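Questions I get about my paper polyhedra 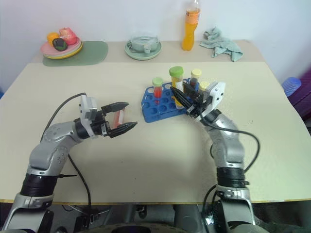 Do you plan the colors before you start?
Sort of! I make a tiny colored sketch of the net first, and then I usually ignore half of it once the paper is out on the table. My current favorite is a pinkish-red, close to the short test tube tilted over the table in the photo, and I want it on every other face of the next Dorside piece. Pairing it with a gray is harder than you'd think (I've gone through a whole pad trying).

What is the Dorside series?
It's a set of 11 models, all built from the same rhombus. I started it in Ravenport, where I had a big window and far too much cardstock.

How many pieces are in the biggest one?
677 modules, no glue. I'd do it again, but please give me a year.

Do I need to be good at math?
Nope. If you can fold a corner to a corner and keep track of which way is up, you can make a cuboctahedron this afternoon. I learned most of the geometry afterward, by being annoyed that something wouldn't close.

Which paper do you use?
Bomell, the heavier weight. It takes a crease really well and the edges don't fuzz. Regular copy paper is fine for practice.

Can I use your templates in my classroom?
Yes, please do! Print as many as you like, just leave the Yatsenko Folding Studio line at the bottom of the sheet.

Do you sell finished models?
Small ones, yes, mostly in October. The big ones ship terribly, so those are pickup only.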